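We use cookies to remember your settings and to count visits. By continuing to read you accept this. OK | More information

Skorkik workshop opens its doors and lets the robot sort toys

Visitors could come very close to a working robot arm this month, when the automation workshop Skorkik held its open day in the old Guillot printing hall. The doors opened in the morning and the last guests left when it was already time for dinner. The workshop expected a quiet day with some students and parents. In the end 57 people signed the guest book, and many children came who did not sign anything.

The open day was the first one since Skorkik moved to the Guillot hall in June 2018. The workshop shares the building with Distudent, a training center for young people who want to learn a technical job. Distudent prepared the tour and the explanations, and 16 of its students worked as guides. They wore green shirts and answered questions in three languages.

The most popular station was the one for picking. In this task the robot must take mixed objects from a metal bin, one after another, and it is not told before where each object lies. For a person this is very easy. For a machine it is still difficult, especially when the things are round or have an unusual shape. The guides explained that a box with straight sides gives the gripper two good surfaces to hold, but a hairbrush or a small plastic toy can turn away at the moment when the fingers close.

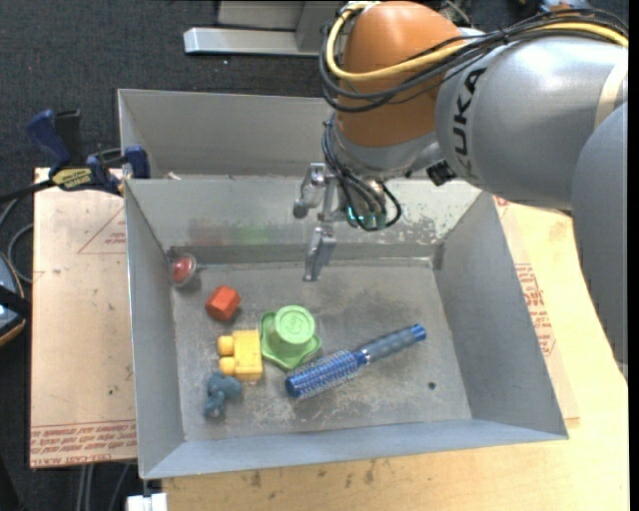
The robot arm over the bin, with toys and a blue hairbrush inside.

The program that chooses the place to grip is called Nirus and it was written at the workshop. It is now in its second version. According to Skorkik, the team has made 2,000 test picks with it since the winter, and all results, also the bad ones, are kept in a list that visitors could read on a screen next to the entrance. A guide said that the failed picks are the most useful part of the list – they show where the program has chosen a wrong point.

In the afternoon the public was invited to guess which object the robot would take next. The winner was a girl who gave 13 correct answers and received a small tool set. There was also a talk about safety, which explained why nobody should enter the area of the arm when it is switched on, and a corner where children could build a simple hand from cardboard and string. The cardboard was finished before lunch and more had to be brought from the supermarket.

Not everything went well. The talk began late, and in the back rows it was hard to hear because of the ventilation. Parking near the hall was also a problem. Skorkik says that it will use a microphone next time and will ask the neighbors for permission to use their yard.

A second open day is planned for the autumn, and the date will be given on the notice board of Distudent. Entrance will be free again. School classes that want to come should write to the training center before the summer holidays.

Comments (3)

marta_k
We were there with two kids and they talked about the robot all evening. The student who guided us was very patient, thank you!

oldlathe
Good event but please put some chairs at the picking station. I stood there for most of an hour.

Pinewood22
Is the safety talk available to read somewhere? I was in the back and understood half of it.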